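Right, kitchen worktops. Celeste Cisternas here, two months into choosing one and no closer - send help

Fasero quoted me 461 quid for the marble-look stuff, fitted. Real stone from Ngubane was 1776!!
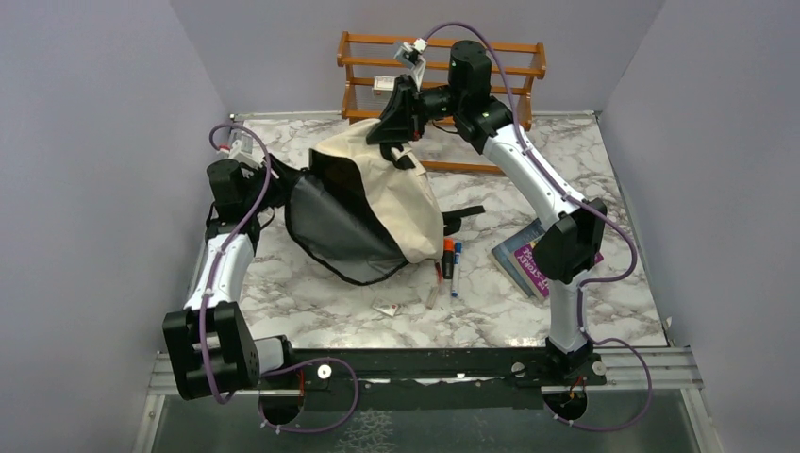 Mum says go plain white and be done with it. Mum also had brown carpet in her bathroom till June, so

Leaning towards veined with a bit of grey in it - hides toast crumbs, goes with my walls
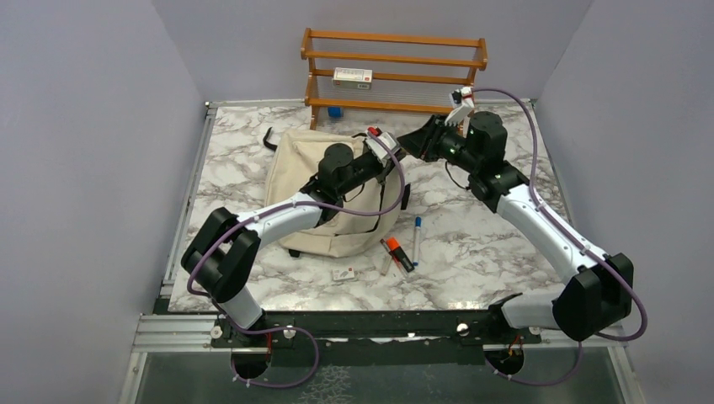
Grey and brown veins, beige bag on top

Anyway, sink taps next. Any tips?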